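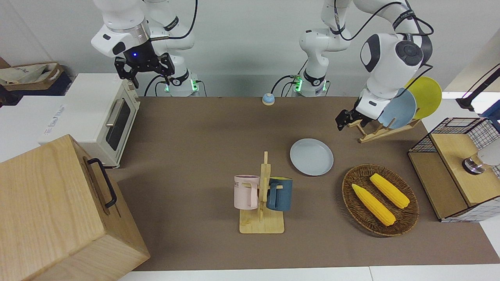

Panagiotis Kolev has spent most of the summer picking up plates. He runs gripper testing at Stastura, a small shop that checks robot hands for companies that would like a second opinion before they buy. When we spoke on 9/14/20 he was partway through a comparison of two sets of fingers, the Stokis and the Samine, on the same pair of arms.

"People send us a spec sheet and ask which one is stronger," he said. "For a plate I don't much care about strong. I want to know what happens when the fingers come in a little low, or a little crooked."

The test table is set up like a kitchen counter, with a toaster oven, a mug tree, a plate rack and corn in a basket. Kolev said he tried plain blocks first and dropped them after a week. Both sets of fingers did well on blocks and he learned very little.

The plan calls for 300 plate pickups with each set. He had finished the Stokis runs and was 75 into the Samine.
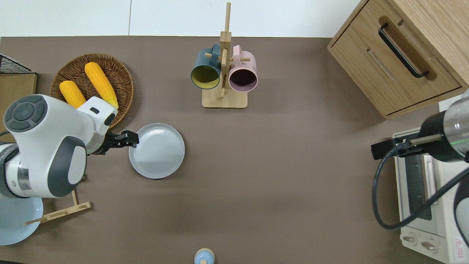

The gripper at the left rim of the plate, with the second arm over the toaster oven.

A plate lying flat is the hard case, he said. The rim is shallow and there isn't much room under it. If the lower finger touches the mat too early, the plate slides away and the operator has to start over. If it comes in too high, the fingers close on the top of the rim and slip off.

"The Stokis fingers are thicker at the tip. They last, and I like that. But you have to come at the rim from a steeper angle, and then your wrist runs out of travel - so you back out and try again."

The Samine tips are thinner and easier to get under the rim. Kolev's complaint is with the pads, which he said start to peel at one corner. He glues them back down and writes it in the log each time.

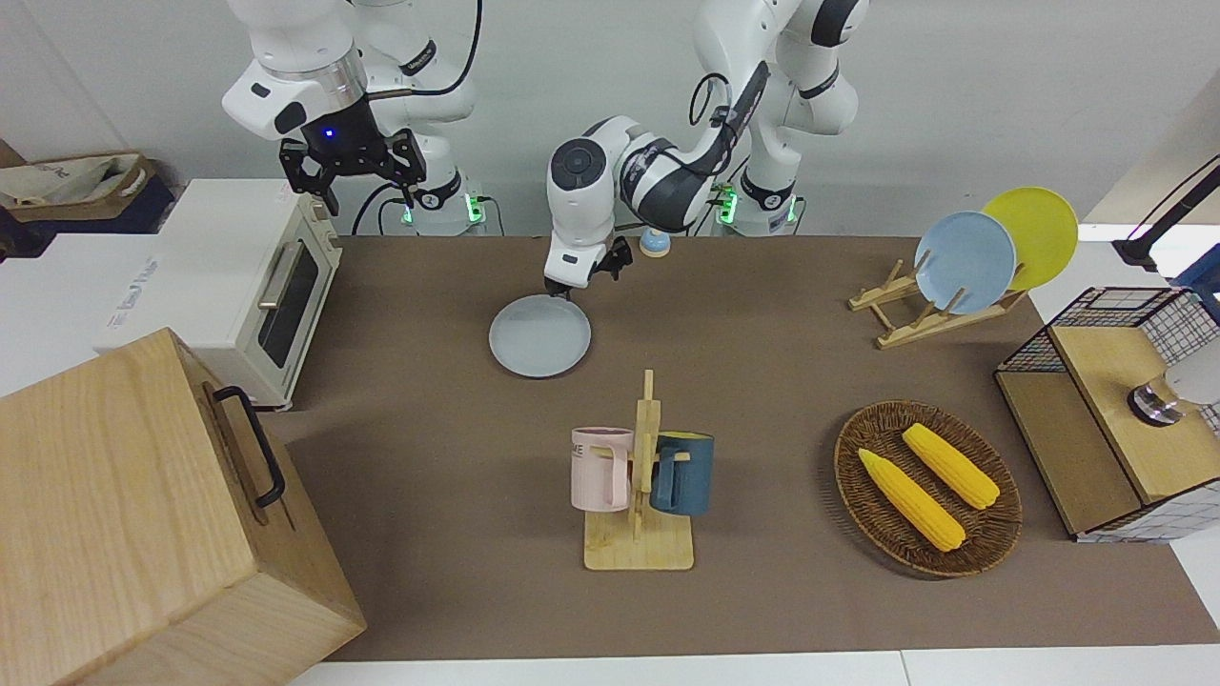

He is less sure about the controller. Stastura has been using one called Tiêu, which lets the operator set a limit on closing force and change it between runs. Kolev keeps it at 70 percent for plates. At full force the fingers bent enough to tip the plate as they closed, and at half he lost too many on the lift.

"I would not read too much into 70," he said. "Different plate, different number. We changed plates in the first week and I had to throw out two days of runs."

Asked about cameras, he said he wants more than one view for every run. A fixed view is good for judging the height of the fingers over the mat, and one from above the table is better for seeing whether they meet the rim square. When the two seem to disagree he goes back and watches both at slow speed.

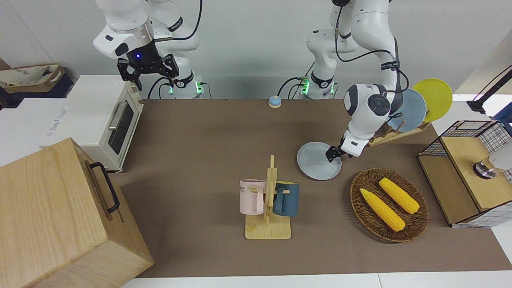 Left gripper closed on the rim, plate just above the mat.

Kolev counts a pickup as good only if the plate comes up close to level and stays there for a slow count of three. Some customers think that is too strict.

"They tell me it got picked up, so it's a pass. Fine, but then you have to put it in a rack. If it's hanging at an angle you'll hit the slats."

The mugs come next. He expects the Stokis fingers to do better there, as a handle gives them something thick to close on, but he wouldn't guess at a number. After that there is a wear test of 1,000 open and close cycles on each set, with the pads measured before and after. He hopes to send the report to the customer in October.

For now he would pick the Samine for plates and order spare pads with it. "And better glue," he said.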